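Ticket: Gorum sort runs, policy stalls on soft items
Component: Vullia grasp scorer
Status: open, waiting on retrain

14:10 Rerun with 32 demos, same seed. Stalls again, arm reaches the pick then hovers. Log says score under threshold.

14:25 Dropped threshold, 2 of 15 trials completed. Not a fix.

15:05 Compared against the Dwivedi baseline. Baseline picks fine but squashes evrything. So scorer is doing its job, just too cautious on anything that deforms.

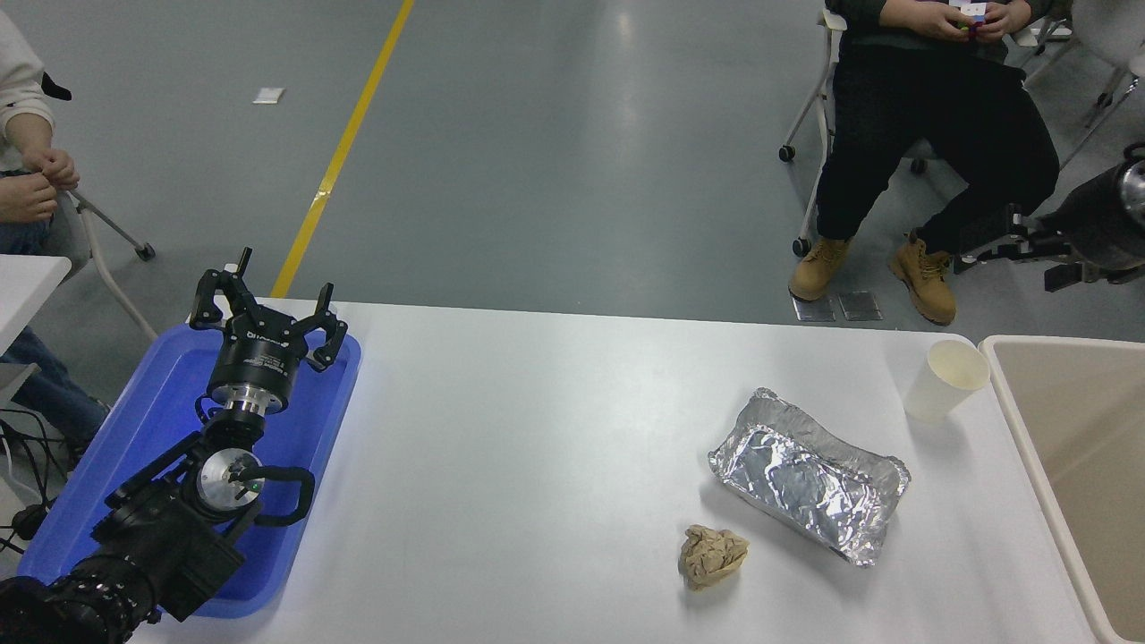
15:40 Think its the depth term. Shiny or creased surfaces give noisy normals and the scorer reads that as no contact patch. Foil tray is the worst case for it, crinkled all over, and the paper ball next to it isnt much kinder. Will mask the normals and retrain overnight on the Brorivach box. Pls dont touch the config til then.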